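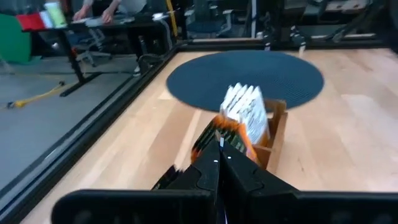
Sorting Packs by Feel and Sight: Can a Wrist Camera Do It Alone?
Final project report, Skaser robotics lab course

Our question was simple to ask and a lot harder to answer. If a robot arm only sees what its own gripper sees, can it still learn to pull one thin item away from a pile of others and set it down somewhere else? Most teams in our course used an overhead camera as well. We wanted to find out how far we could get without one, and we had a great time trying!

Method

We collected 542 demonstrations by driving the arm by hand. Every run used cards, papers or small packages, with a box and a round rug as landmarks on the floor of the work area. Between runs we moved everything a little so the arm couldn't just memorize one path. After throwing out runs with dropped frames or a late start, we trained our policy, which we named Irnwood, on what was left. A second version, Zonlow, had the same training data but only got 132 of the runs, so that we could see how much the extra driving was worth.

Results

We tested each version 100 times. Irnwood finished the full pick and place in 71 tests and Zonlow in 38. We had expected a gap, but a gap that wide surprised all of us. Most failures came in the last few inches, when the item gets so close to the lens that it blurs and blocks the view of everything behind it. Slowing the approach by 30 percent helped a lot – Irnwood went up to 83 in a repeat of the same tests.

Thin things were the hardest. A single card would slide between the fingertips or bring its neighbor along, and we counted both as failures even when the right card ended up in the right place.

What we would try next

We'd love to add a simple touch sensor to one finger and run the tests again. The team using the Dai controller has offered to share their code for that, and we plan to start in May.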